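Julora Kitchen Notes
Search tips: Enter keyword... Go
Print this page | E-mail this to a friend

Getting More Out of a Plain Wire Dish Rack

I love a dish rack. I know that sounds like a strange thing to be cheerful about, but I've lived in four apartments without a dishwasher and the rack has been the hardest-working thing on the counter in every one of them! Most people buy one, put it by the sink and never think about it again. A few small habits make a big difference, and they don't cost a cent.

Start with where the rack goes. Leave a hand's width between it and the wall so air can get behind the plates, and give yourself some clear counter on the side you load from. If you're right-handed and wash at the left of the rack, you'll be reaching across yourself all evening (I did this for two years before I moved the thing).

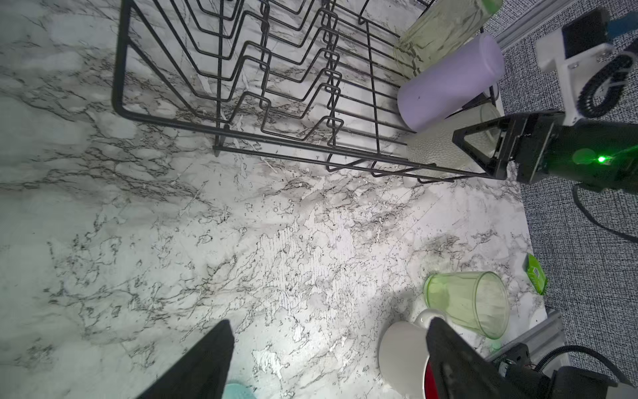 Cups are where most racks go wrong. People lay them down wherever there's a gap, and a cup on its side holds a little puddle along the bottom wall that's still there at breakfast. The zigzag dividers on a black wire rack like this one are made for plates, and a cup set across them tends to roll over and rest on its neighbor, the way the lavender one is lying over the clear dimpled glass. Turn cups mouth down over the peaks if they'll fit, or give them their own folded towel beside the rack. Glass goes in first, by itself, with the plastic well away from it. Plastic always seems to dry last, so shake it hard over the sink before it goes anywhere.

Plates next, and plates are the fun part! Put the biggest at one end and work down in size. Stand them all facing the same way and skip a slot between the deep ones – soup plates nest into each other and trap water if you let them. Slide each plate straight down into the wires with both hands when the rack is full. Pulling them out, start from the end you filled first.

Tall things go at the end of the rack. A bottle stood in the middle blocks your hand every time you reach for a plate, and sooner or later your sleeve catches it. Caps and lids come off and dry separately, always. 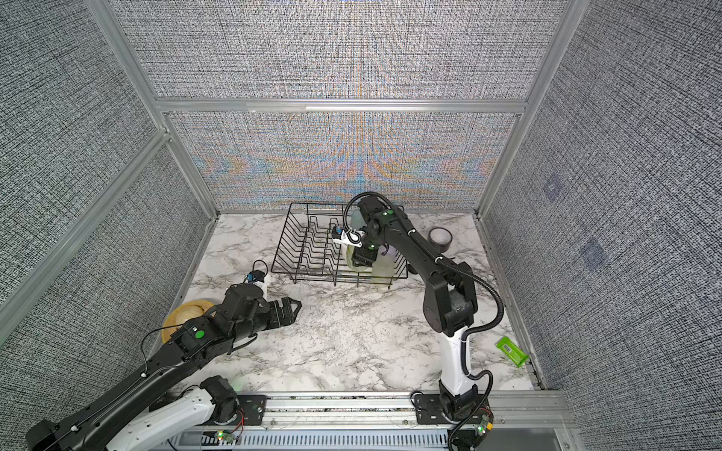
Faustine Delorme wrote in to say that she does her plates in the opposite order, small ones first, and finds it easier to see what is left to wash. She also wipes the feet of her rack every night so they don't leave marks on her marble. "A dry cloth, nothing fancy, and I do the counter underneath while I'm there," she wrote.

I tried her order for a week and went back to mine, but the feet are a great tip and I've kept it up. Marble and marble-look counters both show water rings, and a wire rack with no tray will drip. If yours has no tray, lay a thin towel under it and hang the towel up at bedtime.

Once a month, give the rack itself a bath. Fill the sink with hot water and a good splash of white vinegar, lay it in for twenty minutes, turn it over and do the other half. An old toothbrush gets into the corners where the wires cross. Rinse it and dry it with a towel right away, especially if the coating has chips in it – rust starts in the chips.

Next up: what to do with mismatched lids.

Print this page | E-mail this to a friend
Contact Nadège Guérin | © Julora Kitchen Notes | Back to top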